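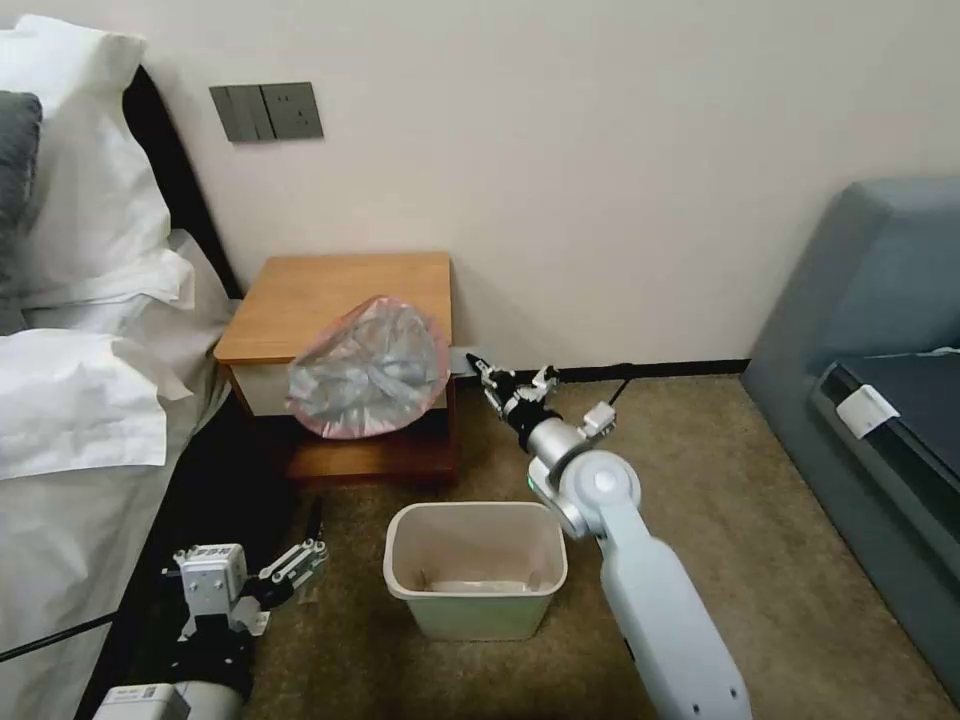

mossyledge wrote:
Liners are a waste in a bedroom bin. Mine gets tissues and clothing tags and that's it. I tip it into the kitchen trash and wipe it out once a month.

pt_harlow wrote:
That works for your own bedroom. The original post was about a guest room, and guests put all kinds of things in there. I had a banana peel sit in one for most of December. I line every bin in the house now.

greywicket (original poster) wrote:
Guest room, yes. Bed, small nightstand with a drawer, carpet, and a cream rectangular wastebasket. My trouble is the bags. The small Falari ones tear when I stretch them over the corners, and the tall kitchen ones hang down to the floor on the outside. I change sheets and empty the trash on the same trip, so I want something that goes on fast and stays put.

pt_harlow wrote:
Measure around the rim, then buy by that number and ignore the gallons on the box. A bag that lies 12 inches flat goes around a 24 inch opening with nothing to spare. You want 13 or 14 flat for a bin that size.

dunlin44 wrote:
I get the Curnside rolls, 300 bags for the year. They're thin but they don't split at the seam. For a rectangular bin, put two opposite corners on first and then the other two. If it's still loose, twist the slack and tuck it under the rim.

mossyledge wrote:
300 bags a year for bedrooms is exactly my point.

dunlin44 wrote:
It covers the bathrooms too. And I reuse them if there's only paper in there.

We use cookies to improve your experience on this site. By continuing to browse you agree to our cookie policy. Accept / Manage settings

greywicket wrote:
Measured tonight. It comes to 26 inches around, so 14 flat it is. I also moved everything off the nightstand while I was at it and I may leave it bare. Guests need the space for glasses and a phone, and it's quicker to dust.

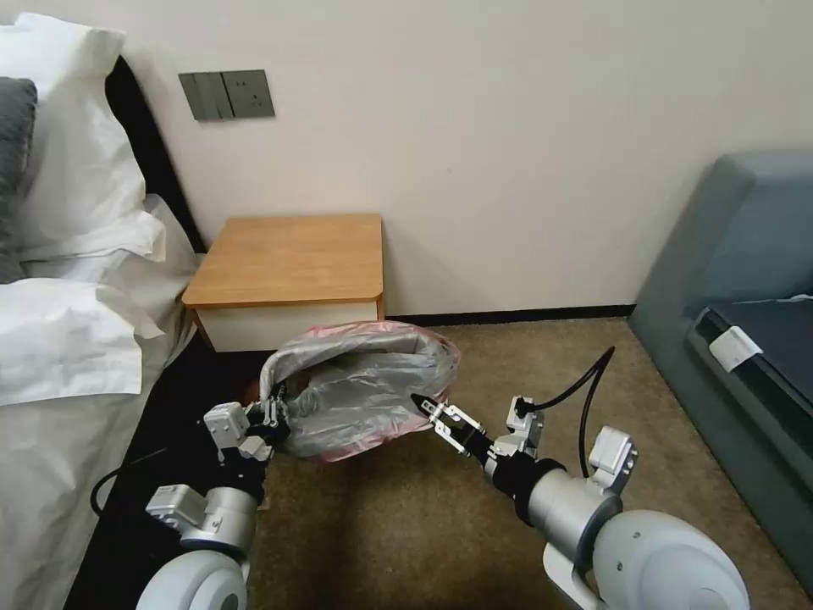 kettlerow wrote:
Do you take the full bag out before you strip the bed, or after?

greywicket wrote:
After. I usually find a tissue or two in the sheets and they may as well go in the same bag.

pt_harlow wrote:
I do it the other way. Trash out first, new liner in, then the bed. If I set a full bag down while I'm doing sheets, a corner of the duvet ends up on it. White bedding shows everything.

greywicket wrote:
I don't set it down, it stays in the bin until I'm finished. But point taken about the duvet.

dunlin44 wrote:
Either order is fine as long as you vacuum last. Lift the bin when you do. Carpet gets a gray line around a bin that never moves.

kettlerow wrote:
Has anyone tried the Zandside bins with the inner ring? The ring hides the bag edge.

mossyledge wrote:
Had one. The ring cracked. A plain bin is better, and no liner is better still.

pt_harlow wrote:
Mine has held up fine, but it's in a room that gets used maybe four weekends a year.

greywicket wrote:
I'll stay with the bin I have. Ordered one roll of the Curnside in the bigger size and will post back when I've been through a few of them.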